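Keeping Guest Directories and Back-Office Ledgers in Good Order

Housekeeping notes, Ristilton Hotels
Updated 12/10/2024

Room directories, duty ledgers and bound handbooks wear out sooner than most small items in a hotel. The notes that follow apply to the guest floors at Kerkum and to the offices at Allero, where paper copies are still kept at the desk.

Dust before you wipe. Use a dry, soft brush and work from the spine outwards. Hold the book shut while brushing so that grit does not get between the pages.

For coated covers, dampen a microfibre cloth with plain water and wring it out well. Wipe in one direction, then dry at once with a second cloth. Uncoated board and cloth bindings should be cleaned dry only. Do not use furniture polish, glass cleaner or anything with bleach in it.

Sticky marks come off most coated covers with a white vinyl eraser. For label residue, warm the spot with a hairdryer on its low setting for 20 seconds and roll the glue away with a fingertip. Test a corner of the back cover first.

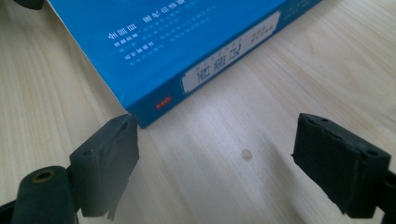

Blue cover with a white label, laid flat on a wooden tabletop.

Damp pages need air. Stand the book upright with the covers slightly open, in a room with a fan running but not pointed at it. Put plain white paper between wet sections and change it every 15 minutes until it stops picking up water. Printed newspaper will mark the pages. Anything that smells of mould goes in a sealed bag, away from the other stock.

Store heavy volumes flat and thin ones upright. Shelves should be clear of radiators and outside walls. A shelf 900 mm wide needs a support in the middle if it carries full-size ledgers.

Labels: print in black on white and fix with the text running the same way on every volume. Replace labels when the edges lift. Tape over an old label yellows and pulls at the cover when removed.

The Du store holds 3,000 spare directory sleeves. Order by the box, quoting the cover size and the floor. The next stock check is in October, and worn covers should be set aside before then.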